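About Matent

Home / About us

Matent fits out and maintains shared workrooms: tables, overhead lighting, open ceilings and the small amount of furnishing that goes on top of them. We work for schools, studios, clinics and offices. The company is run by Declan Partington, who trained as an electrician and later moved into interior fit-out.

We don't do kitchens, bathrooms or shopfronts. Enquiries for those are passed on.

What we supply

Our work is divided into two product lines and a maintenance service.

Indine is the table line. All Indine tops are white. We offer a gloss and a matte finish, and the gloss is the one most clients choose for rooms with no direct sun. Gloss is easier to wipe down and shows scratches sooner. Matte hides scratches and holds on to pen marks. Both finishes are available in the same sizes, so a room can be changed from one to the other without altering the layout. Edges are sealed on all four sides before delivery. We do not supply tops with unsealed undersides, as they take up moisture and bow.

Keltodora is the ceiling and lighting line. It covers slatted panels, fixing rails, access sections and the rectangular fluorescent fixtures that sit among them. Existing buildings usually have beams and ductwork that can't be moved, and our standard practice is to leave them exposed and run the panels up to them on each side. Boxing them in costs height and makes later access harder. Panels are cut on site to suit.

Kaewkla is the maintenance service. It is open to any client with a room we have fitted, and to others after an inspection. It covers lamp replacement, panel cleaning, table levelling and surface repair. Visits are booked by the room, not by the hour.

How a room is planned

We start with the ceiling. The position of beams, ducts and existing wiring decides where light fixtures can go, and the fixtures decide where the tables go. Clients often arrive with a table plan already drawn. We will work from it, but table positions may shift once the ceiling has been measured.

Fixtures are set out at different lengths where the structure requires it. A long fixture between two beams and a short one beside a duct can be on the same circuit, provided the lamps match in colour. We specify a single lamp colour per room and record it on the room sheet. Mixed lamps are the most common fault we find on first inspection, generally after several years of replacements bought one at a time.

On a gloss table the lighting has to be checked from seated height as well as standing height. A fixture directly overhead will reflect in the top and can be tiring for anyone reading at it. The usual remedy is to move the table half a width. Where it can't be moved, we recommend matte.

Floor level is measured at each table leg. Older floors are rarely flat and a large top will rock on a difference of 3 millimetres. Levelling feet are included with every Indine table and are set by us on installation. Please don't adjust them one at a time.

Our own workroom

We use our own products in the building we work from. The tables are used for sample review, client meetings and lunch, and get a fair amount of wear. The flowers are artificial. We kept fresh ones for a while and dropped pollen and water rings were a nuisance on the samples, so they were replaced. The vase is ceramic and goes at the far end of the table, clear of drawings. 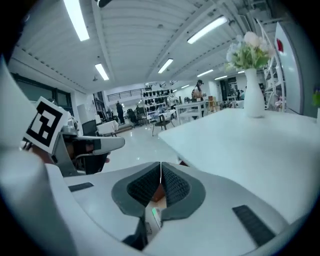 White tabletop, vase with artificial flowers, slatted ceiling and rectangular light fixtures.

The slatted panels are cleaned each October with a soft brush attachment and a barely damp cloth. We brush along the slats and never across them. Cleaning across pushes dust over the panel edge and into the space above, where it settles on the ducts and comes down again over the following weeks. Tables are covered before the brushing starts and wiped down afterward.

Artificial flowers collect dust too. The stems come out of the vase, are rinsed under a cool tap, shaken and left to dry on a towel. Pale petals discolour if they are put back damp, and some dyed leaves will mark a white surface. Test a leaf on white paper before the bunch goes near a table.

Care of white tops

The following applies to all Indine tables and is printed on the sheet supplied with each one.

Wipe with warm water and a small amount of dish soap. Dry with a second cloth.
Remove ink within the day, using isopropyl alcohol on a cotton pad. Rinse afterward.
Do not use scouring powder, melamine sponges or anything with bleach in it on a gloss finish.
Put a felt disc or a mat under ceramic items. Unglazed bases will scratch.
Lift items to move them. Most of the fine circular scratches we are asked to repair come from something being turned on the spot.
Keep kettles and hot pans off the top altogether.

Light scratching on gloss can be polished out. Deep scratching can't, and the top is replaced on the existing frame. Replacement tops are held in stock and don't require a new set of legs.

Samples and visits

Finish samples are sent by post at no charge. Each is 200 millimetres square and is cut from production stock, so the colour will match what is delivered. Ceiling panels are too long to post and can be viewed at our workroom by appointment.

Visits are limited to 11 people at a time. Bring a floor plan if you have one, with the ceiling height marked at more than one point. Photographs of the existing ceiling are also useful, particularly any section where ducting passes under a beam. If the wiring has been altered, please bring the electrician's certificate.

An initial room measure takes up to 2 hours. The room should be unlocked and the lights in working order. Furniture can stay where it is, but we need enough clear floor for a stepladder.

Warranty

Table frames and tops are covered against faults in manufacture. Ceiling panels are covered against warping and loss of finish. Lamps are consumables and are not covered, though they are replaced on scheduled visits for Kaewkla clients. Damage from unsuitable cleaning products is excluded in all cases. Claims should include the room sheet number, found on the label under the table nearest the door.

Contact

Use the enquiry form for new work and the maintenance form for rooms already on our books. Technical questions about ceilings or wiring go to Declan Partington directly and are answered in writing.

Page last revised 2023-01-21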